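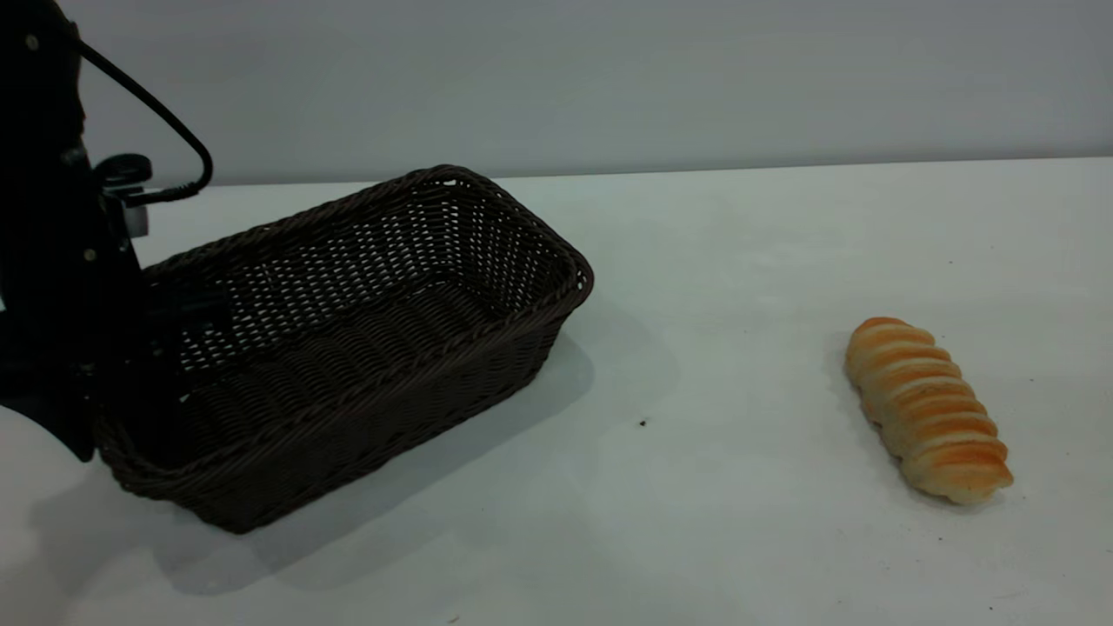
Unit 9: Comparing Fingers and Camera Views on a Soft Pick

Instructor: Riaan Mathebula
Lab lead: Muireann Keogh
Revised 2025-01-31

What this unit covers

In Unit 8 you picked hard blocks, and almost any finger would do. Now the object is a loaf of bread with raised bands along its length, and the job is to pick it from the table and put it in the basket. You will run the job with two finger sets and judge each run from two cameras.

The finger sets are the Wakik taper (narrow, rounded tip) and the Matlala pad (wide and flat). Both bolt to the same mount. Change them with the arm powered down, and check that the arm cable still has slack before you start it again.

Procedure

1. Put the basket on the arm side of the table and the bread on the far side, with clear space between them.
2. Load the Pranance controller with job 2269. Do not edit the approach height.
3. Run 30 picks with the first finger set. Turn the loaf a little between picks so the approach angle varies.
4. Swap fingers and run 30 more.
5. Log each pick as held, slipped or crushed. Slipped means the loaf moved in the fingers after closing, even if it reached the basket.

Replace the loaf when the crust starts to flake. One loaf lasts up to 59 picks if the closing force is set low, so plan on opening a second.

Reading the two cameras

The fixed camera shows the whole table. Use it for the approach and for the drop, where you need to know how the arm sits over the basket. It tells you very little about contact, and the arm often hides the part you want.

The wrist camera has the opposite problem. At close range the bread fills a large part of the view and goes out of focus, and the white table gives you nothing to measure against.

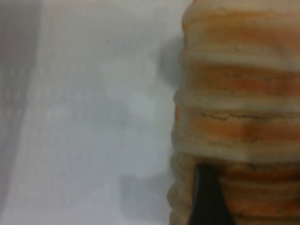
Students tend to score contact too generously from this view. A dark finger in front of a pale band looks the same whether it is touching or a few millimeters short. Check the finger position in the controller log before you write "held" – the picture alone is not enough.

Color is still useful up close. The band tops are browner than the grooves, so you can usually tell which part of the loaf the tip is near. Note this for every slip. In the September runs at Stamthorpe, the taper slipped mostly on the band tops and the pad slipped mostly at the ends of the loaf.

To hand in

Your log sheet, one table comparing the two finger sets, and a paragraph on which camera you relied on for each stage. If your partner scored a pick differently, keep both scores and mark the row.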